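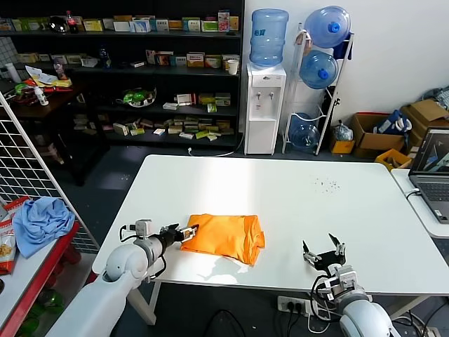
Photo: Hevton

The shirt-folding robot, and the 300 examples it is supposed to learn from

Readers of this newsletter will know I have a low tolerance for laundry robots. Every couple of years a new one folds a towel on a stage, and then we hear very little more. So when Hevton invited me to Wirkovdale in June to see how it gathers the training examples for Saker, its two-armed system, I went mostly to ask what gets thrown away.

The setup is modest. Two white arms with black two-finger grippers work over a white table, in a room that also has the water cooler in it. An operator steers both arms through the job while the cameras and the joint positions are recorded. One run through, start to finish, is one example. The company wants 300 of them for T-shirts before it trains the next version, and Fasil Mekonnen, who runs the collection, told me the operators manage 18 an hour on a good morning.

My first question was what counts as a good example. Mekonnen said an operator marks each run "keep" or "drop" as soon as it ends. I asked who checks the marks. For now, the same operators do, at the end of the shift. I would want a second pair of eyes on that. People who have just spent a minute coaxing a sleeve into place are not the ones I'd pick to call the result a failure.

My second question was about the starting position. A shirt laid out with the neckline at the far side and the hem toward the arms is a much easier problem than a shirt pulled out of a basket, and most of what I watched began with it flat.
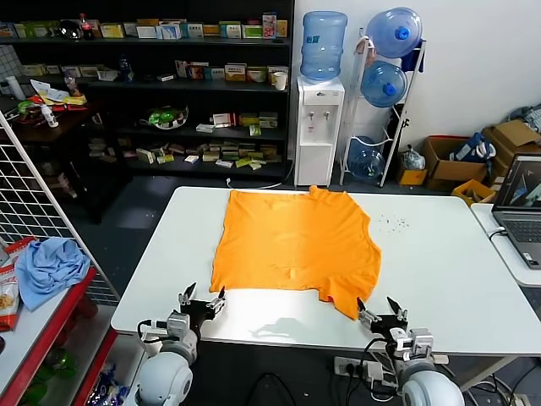
Mekonnen didn't dodge this. Flat starts make up the first batch, he said, and the crumpled ones come later, once the system can do the easy half. Fine, but I have heard "later" from other labs, and the demo video tends to get made before later arrives. If Saker is shown folding this fall, ask how the shirt got onto the table.

Then there is variety. Hevton has 9 shirts in rotation and one table. The light through the room moves across the tabletop during the day, and Mekonnen counts that as useful variation. Maybe so. It's still the same white surface with the same shelves behind it, and I'd like to see what happens when someone swaps in a dark table or a shirt with buttons. A second station, called Jemal, is due to open with different furniture. It had no opening date when I asked.

I'll give them credit on one point. The failed runs are kept on disk along with the good ones, labeled as such, and the plan is to use some of them to teach the system how to recover from a bad grasp. Plenty of groups delete theirs. Whether the recovery training works is another matter, and Hevton had no numbers to show me.

They have promised a test on six shirts the system has never handled, with an outsider choosing the shirts. I've asked to be in the room and will report back when there is a result.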